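Section 3: Placing, leveling and anchoring the Rana dresser

Read before loading any drawers. Assumes the box is built and drawers are in (Section 2). If the back panel is still off, go back, finish that.

You will need: level, pencil, Phillips screwdriver, drill, stud finder, the bag marked 782. Bag 782 has the wall strap, two brackets, long screws, short screws. Hinges are not in it. If you have hinges you have the Momville kit, wrong manual.

3.1 Picking the spot

1. Measure the wall. Leave 47 inches clear in front so the bottom drawer can come all the way out with a person standing there.
2. Check for heaters, floor vents, door swing. Keep off vents.
3. Sweep the floor. Grit under a foot will throw your level off later.
4. Two people to move it. Drawers out first, then lift from the sides. Do not lift by the top.

CAUTION: Do not drag. Feet will bend, floor will scratch. Not covered by warranty.

3.2 Clearing the top

Everything off the top before you start. Cups, bottles, lamps, chargers. Same goes any time you move the dresser or work on the strap.
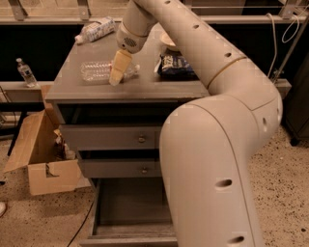

Fig. 3-A. Crumpled plastic bottle on a gray dresser top.

Wipe down with a damp cloth, then a dry one. No bleach, no window spray. A little dish soap is fine on greasy marks. Let the finish dry before putting anything back on it.

3.3 Leveling

1. Put the level on top, left to right. Note which side is low.
2. Turn the foot on the low side counterclockwise to raise it. Small turns. Check again.
3. Now front to back. Dead level or a hair low at the back is OK. Never low at the front — drawers will roll open on you.
4. Push down on each front corner. If it rocks, one foot is not touching. Find it, turn it down till the rocking stops.
5. Put the drawers back in, empty, and slide each one. Should run the same all the way. If one sticks, see 3.5.

NOTE: On carpet, wait overnight and check the level again. Carpet pads settle. On tile with deep grout lines move the dresser an inch either way so a foot isn't sitting in a line.

NOTE: Feet have a stop. If you hit it and the dresser is still low, don't force it, shim under the foot insted. Hekulwood sells a shim pack; cut cardboard works for a few days but it squashes.

3.4 Anchoring to the wall

Required in all rooms. Not just kids' rooms.

1. Find a stud. Mark it with pencil just below the height of the top.
2. Screw bracket A to the wall at your mark, long screws. Into the stud. Plain drywall will not hold.
3. Bracket B goes on the back rail of the dresser, short screws. Long ones will come through the other side.
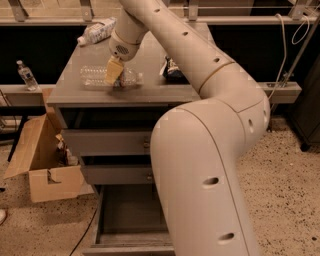
4. Thread the strap through both brackets, printed side out. Pull snug, close the buckle, tuck the loose end.
5. Tug the top of the dresser toward you. It should not come forward more than a finger's width. If it does — tighten and try again.

CAUTION: Brick or concrete wall, the screws in the bag are no good. Get masonry anchors from a hardware store. Ask there which size fits the bracket holes.

CAUTION: Children must not climb on open drawers, strap or no strap.

Strap gets checked twice a year. Easy to remember if you do it in July and again in January. Frayed or chalky looking, replace it.

3.5 Drawers

1. Drawer sticks: take it out, look at both runners. Sawdust or a loose screw is the usual cause. Clean, tighten, try again.
2. Drawer sits crooked: one side missed it's runner. Pull out fully, line up both sides, push in slow.
3. Drawer won't stay shut: level problem. Back to 3.3 step 3.
4. Knob turns in your fingers: hold the knob, tighten the screw from inside the drawer. Snug only.

Load from the bottom up. Heavy things lowest — jeans, books, tools. Light things on top. Open one drawer at a time when they are full.

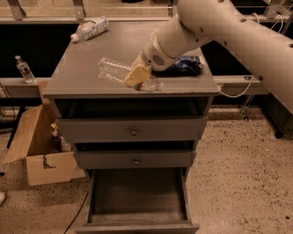
Can I use a Skollska strap in place of the one in the bag?
Only if it is the metal-buckle kind and fits both brackets with no cutting. Use our screws with it.

Spare parts: write to the Hekulwood parts desk, attention Shabnam Kakakhel. Give the number off the bag and the color of your dresser. Corrections to this section go to Ostap Hrytsenko.

Next: Section 4, Care and touch-up.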